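From: Thaís Siqueira
To: plunow-share list
Subject: Re: Chairs and bags in the front room, who wants what

Ivone Brandão wrote:
> Before we give up the lease at the end of March I'd like to know what
> is in the front room and what is going where. I have heard three
> versions of where the pink armchair is going. Simone says it is
> promised to the reading corner at Kaimal, Odair says he was going to
> buy it, and I thought it had come with the building and had to stay.
>
> Also, can somebody tell me about the bags? When I was in last there
> were bags on the chairs and bags on the floor and I did not know which
> were donations and which belonged to people. I don't want to send
> anybody's gym clothes to Grinero.
>
> Last thing, what size are the loan boxes? I need to know if I can
> get them in my car.
>
> Ivone

Ivone,

I'll take these in order.

The pink armchair did not come with the building. I went back through the folder and it is on the receipt from when we furnished the place, so it is ours to move. Simone is right that Kaimal asked for it. Odair asked after they did, and I have told him so. He is fine with it but would like to be next in line if Kaimal change their minds. They have until the middle of March to say yes for certain. The width of their inside door is the question. The rounded arms don't come off, I checked, and the tall back makes it awkward to tip. If anyone has moved it before and remembers which way around it went, please write to me.

It does need a clean before it goes. Pale fabric in a room where everybody drops their things on the nearest seat was never going to stay pale. Thaís Sampaio has an upholstery machine she can bring in for an evening. The quilted part of the back takes longest to dry, so I would like that done at least 2 days before the van. 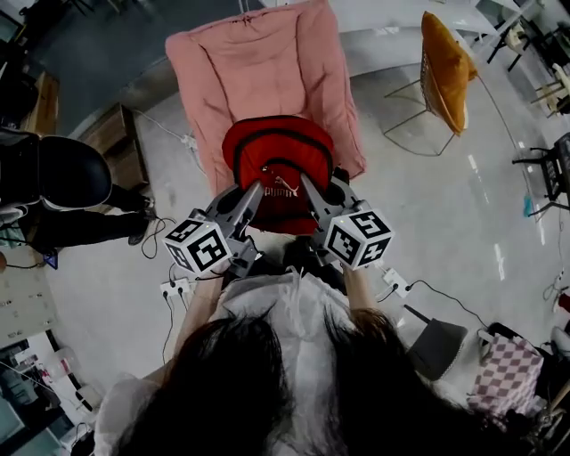
The pink armchair, with the red Puma backpack on the seat.

The red backpack is a donation and is going in the Grinero load. I have been through the pockets. It goes with the other school-size bags, and I would like all of them emptied, shaken out and zipped before they are packed. Last year Grinero sent us back a pencil case and a door key and we never found out whose the key was.

As for bags on the floor, there is a dark gray one and a pink and white checkered one over by the power strip. Neither is on my donations list. I am treating them as personal until somebody tells me otherwise, and they are not to go on the van. If one of them is yours, please take it home. Anything not claimed by the time we hand in the keys will go to my house, and you can collect it from there, but I would much prefer not to have it.

From now on, donated bags get a piece of green tape on the handle. No tape means it is a person's bag and you leave it alone. The tape is in the top drawer of the desk by the door.

The black wire chairs. These are going to Asel, who are opening the second room and are short of seating. The legs are thin and they scratch, both the floor and each other, so please put cardboard between them if you stack them in the car. The mustard cushion goes with them. I know Simone likes that cushion. Asel asked for it specifically, sorry.

The folding chair stays with us. We still need something to sit on when we meet, wherever that turns out to be, and folding chairs are the only ones I can store at home. If you borrowed one for a party last summer this would be a good time to bring it back.

The power strip is ours too. Please don't unplug it until the last day as the label printer runs off it. Somebody should tape the cable down in the meantime. It runs across the floor and I have caught my foot in it twice.

The floor. The landlord has said he wants it left as we found it, and he means the shine. Carry the furniture, don't drag it. If you can't carry something on your own, wait for a second person. Odair has a set of felt pads and will leave them on the desk.

Boxes. The loan boxes are 24 inches long and 20 wide. We have 4 of them and they don't fold, so two will probably be your limit unless you put the back seats down. If you can take two on the first trip, Odair can take the other two in his. They need to come back empty the same day. They are on loan from the people upstairs.

What I still need:

Someone with a wide car or a small van for the armchair, in case the Kaimal van falls through. An afternoon is enough.

A second pair of hands for Thaís Sampaio on the cleaning evening, mainly for carrying water. The sink is at the far end of the corridor.

An answer from whoever put the winter coats in the closet. There is no tape and no name on them, and they were not there when I did the list.

Please reply to the list and not just to me, so that we don't end up with three versions again. And to save a separate email, yes, Ivone, you can have the desk lamp if nobody else speaks up before then. It needs a new bulb.

Thaís Siqueira

(For anyone new, there are two of us called Thaís on this list. Furniture and keys is me. Cleaning and the upholstery machine is Thaís Sampaio. We do forward each other's mail but it takes a day or so.)

--
plunow-share mailing list
To leave the list, send a blank message with the word "leave" in the subject line.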